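Playing the Small Rooms: what I learned from a year of house concerts
Speaker notes, Imelda Sison 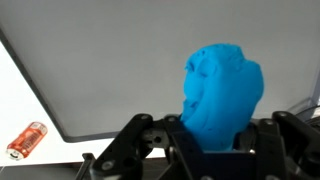

Opening (keep it under 5 minutes)

Hello, thanks for coming in. Say who I am: I host the late folk and odds-and-ends program on community radio, and I run the living room shows at Gendora, the old share house behind the bakery.

Play the clip straight away, before any more talking. It's Iida Kettunen on the kantele, the quiet tune she finished with in January. Let it run until the floorboard creaks. I love that creak! Wait for people to notice it.

Ask for hands: who has been to a gig in someone's house? Who has played one? (If there are players in the room, come back to them at the end.)

How it started

Octavio Godoy had a night free between two pub shows and asked if I knew a room. I didn't, so I offered mine. We pushed the couch against the wall, borrowed chairs from next door and put a lamp on the piano. He played two sets with no microphone, and I could hear him breathe in before the high notes. I'd played his record on the program for years and had never caught that the second verse of the harbour song is funny. The whole room laughed at it.

I was hooked after that. We've done a full year now and I still get the flutters when the first person knocks.

The numbers, for those who like them

46 people is what we can seat if the kitchen doorway counts. It counts.
57 came for Amancay Navarrete, and that was too many. Tell the story of the drummer sitting on the stairs with a snare between his knees. Then say plainly that we take bookings now and we stop at the limit.
$1,773 in the jar that same night, all of it to the band. Biggest jar we've had. Don't let this sound normal, because plenty of nights are much leaner.

Slide: the jar

What a small room does to a song

This is the part I care about most, so slow down.

Loud bands get clever. Veslow are a four-piece with two electric guitars, and I was worried about them. They turned up with one small amp between them and a tea towel over the snare, and rearranged half the set in my hallway that afternoon. "Paper Ferry" is a big shouty thing on the album. In the room they sang it in three parts with hardly any guitar, and now that's how they close their shows.

Play the two versions back to back. Album first, 40 seconds or so, then ours.

Talk about the gaps. In a pub there's a fridge humming and a bloke ordering chips, and players fill every hole. At our place they leave the holes alone. Ghassan Zoubi held one oud note so long during his second set that I could hear the tram go past at the end of the street, and he waited for it and came back in underneath. I've listened to the recording more times than I'd like to admit.

Play the tram bit. Headphones volume won't do, ask the sound desk to bring it right up.

Things I got wrong

Putting the food out at the break. Everyone stays in the kitchen. Food goes out when they arrive.
Asking Amancay to talk about every song. She's a wonderful talker, but she'd built the set to run together and I broke it up. She was very kind about it.
Not telling the neighbours. I do now, with a note and the finish time, which is 9:30 pm. Two of them have become regulars.
Recording from the back of the room. Move the recorder up near the front and off the floor. My early tapes are mostly coats.

If you want to try it

Start with one act and one set. Pick someone you'd happily listen to on your own, as you may end up doing that. Sort out the money before the night and put it in writing, even with friends. Give the musicians a room with a door they can shut.

Turn the big light off. I know it sounds like a small thing, but people whisper as soon as you do it.

What's next

Woldemariam are coming through with their new horn player, and I've no idea where we'll put the baritone sax. Possibly the laundry. Then a double bill with Iida and a choir from Cludevden who sing rounds, which I'd like to scatter through the house, up the stairs and all. I can't wait for this one.

Sign-up sheet is by the door for anyone who wants the mailing list.

Close

Get the players from the start to say what they remember about the rooms they played. Questions after that. If we're running short, skip the mailing list bit and go out on Octavio's harbour song, second verse included.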